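Can a Robot Tidy Your Room Yet?

I get a lot of mail from kids, and one question wins every time. Manju Lodhi put it best: "When can a robot clean my room so I don't have to?" Sorry, Manju. Not this week!

Robots are great at doing the same thing over and over. A factory arm can put the same bolt in the same hole all day long. Your room is different every single day (mine too, don't tell my mom). 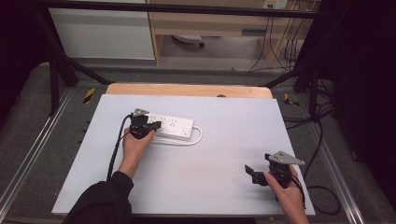 Think about plugging in a lamp. You find the outlet, turn the plug the right way, line it up and push, and you hold the power strip still with your other hand without even thinking about it. A robot has to learn every bit of that. One way is for people to do the job with robot-style grippers in their own hands, again and again, so a computer can study how it goes. Toàn Hoàng wrote to ask if 30 tries would be enough. I wish!

Cords are extra tricky. A block keeps its shape when you pick it up, but a cord flops and bends and curls up somewhere new.

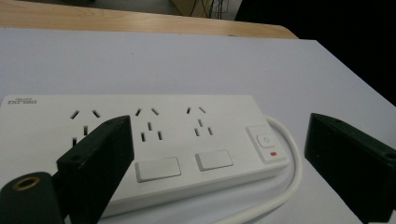

A gripper's view of a power strip. Find the tiny red light!

Now look at your own hand. You've got five fingers, and skin that can feel a crumb. Lots of grippers have just two stiff fingers that open and close. Try picking up a sock with two rulers and you'll see the problem. 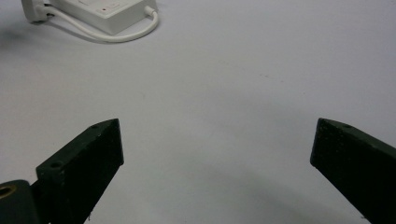 So, Which Chores Can Robots Do?

Vacuuming, yes! Plenty of homes have a little round robot for that. Mine is named Funska and she gets stuck under the couch. Some robots can fold a towel, slowly. Making your bed, finding the lost puzzle piece and plugging in whatever lamp you happen to own are still hard, so keep that laundry basket handy.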